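Chaleco de acción climática Femari, para plantillas que salen a la calle

Ref. Tramton 200 – Taller Flernari
Disponible en amarillo, verde y un blanco que desaconsejamos a cualquiera que vaya a sentarse en una acera.

Hay empresas que cierran una mañana por el clima y lo anuncian con un cartel en la puerta. Luego la plantilla llega a la concentración, se mezcla con todo el mundo y no hay manera de saber quién es de la librería, quién de la gestoría y quién pasaba por allí camino del dentista. El Femari nació para esas mañanas. Es un chaleco ligero, sin mangas, que se pone encima de lo que uno lleve y que tiene espacio delante y detrás para el nombre del negocio y una frase. Una sola. Hemos recibido encargos con párrafos enteros y seguimos recomendando que el manifiesto vaya en papel.

Se corta y se cose en nuestro taller de Baloyi con poliéster reciclado. Sí, sabemos que el chaleco más ecológico es el que no se fabrica. Por eso también los alquilamos, y por eso preguntamos en el formulario si ya tienen ustedes alguno de otra convocatoria al que podamos cambiarle el texto. El cambio de panel cuesta bastante menos que un chaleco nuevo y nos deja dormir mejor.

Características

Tejido: poliéster reciclado, fino, sin forro.
Tallas: 3 (S/M, L/XL y una tercera que llamamos «con abrigo debajo»).
Cierre: cinta ajustable a los lados, sin cremallera.
Paneles: delantero y trasero, desmontables, con corchete.
Impresión: tinta al agua, un color.
Bolsillo: uno interior, a la medida de un móvil o de un bocadillo poco ambicioso.
Pedido mínimo: 6 unidades.
Pedido máximo: 1,000 unidades por convocatoria. Por encima de esa cifra, llámennos y nos asustamos juntos.

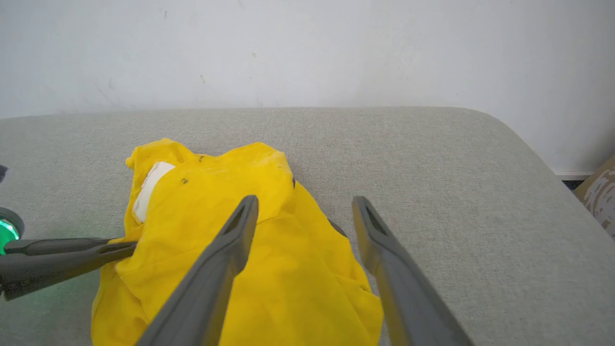 El lavado es lo que más consultas genera después de cada marcha. Agua fría, jabón suave, los paneles quitados y nada de secadora. La plancha sobra, y con la tinta es directamente mala idea. Tampoco conviene guardarlo de cualquier manera hasta la siguiente huelga: la ropa amarilla y fina hecha un gurruño sobre una tapicería gris se ve desde la otra punta del cuarto, pero los pliegues se le quedan marcados igual, y en el chaleco acaban justo encima del logotipo. Dóblenlo en dos, con el panel hacia dentro, o cuélguenlo de una percha ancha.

Alquiler para asociaciones de comercio

Las asociaciones de comerciantes y los gremios pueden reservar lotes de 200 chalecos con paneles en blanco, de modo que cada socio escriba lo suyo con rotulador. La fianza se devuelve cuando vuelve el lote. Aceptamos manchas de pintura, de barro y de café. Los chalecos que no vuelven se facturan, aunque se hayan perdido por una causa noble.

El plazo normal de entrega es de tres semanas. En agosto el taller cierra y no hay urgencia planetaria que nos encuentre en el teléfono – hagan el pedido antes de las vacaciones si la convocatoria es en septiembre.

Lo que no hacemos

No imprimimos siglas de partidos, ni ofertas, ni códigos de descuento. Un cliente nos pidió un «-20 % en todo» bajo la palabra HUELGA y todavía lo comentamos en el taller. Tampoco certificamos que su empresa sea sostenible por haber comprado un chaleco; para eso tendrán que revisar la calefacción, las furgonetas y probablemente el banco.

Devoluciones

Los chalecos sin personalizar se pueden devolver durante el mes siguiente a la entrega, con los paneles y sin usar. Los personalizados se quedan con ustedes, salvo que la errata sea nuestra. Si la errata venía en el archivo, cobramos solo el panel nuevo.

Precios y condiciones revisados el 19/12/24. Para pedidos mixtos de compra y alquiler, indiquen en el formulario cuántas unidades quieren de cada modalidad y la fecha de la convocatoria.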